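About Plostard

Shares 11 | Comments 3

Plostard is a small testing company. We look into robot systems after they've let somebody down, and we write up what we find in words the buyer can read. We don't build robots and we don't sell them. Quite a few people in this trade would prefer that we didn't exist, and we can live with that.

The company was started by Rehema Kimaro and Erick Makokha after a bad April. They had both been working on a kitchen unit called Solheim, which was sold as ready for canteens. It dropped a ladle into a serving area with a person standing next to it. No one was hurt. The supplier's report blamed "operator placement" and ran to 70 pages, and neither of them believed it. When they went back through the logs, the grip force reading had been stuck on one value for the whole shift. The unit had no idea whether it was holding anything.

We've been a bit hard to please ever since.

Most of our work is still with kitchen tools. They're long, badly balanced and every handle is a different shape, so they show up a poor grip quickly. Chepkoech Ondieki runs the bench work and Awuor Mfaume checks the logs — all of them, including the dull ones. We repeat a failure by hand before we accept anyone's theory about it, our own included. A fault we can't repeat goes in the report as unexplained. Some clients have asked us to soften that word. It stays.
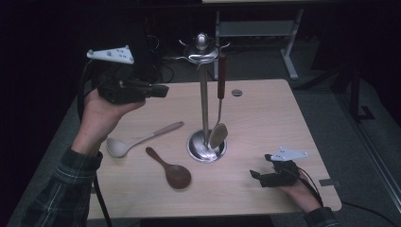 Bench work with two hand-held grippers, a utensil stand, a slotted turner, a ladle and a wooden spoon.

We don't give out safety badges. We've seen what happens to a badge once the marketing department gets hold of it. What you get is a report, a list of faults and a phone call with whoever did the work.

Caroline Muli handles new enquiries. Please send her the raw logs with your first message — a summary won't do.

Page last updated Nov 30, 2020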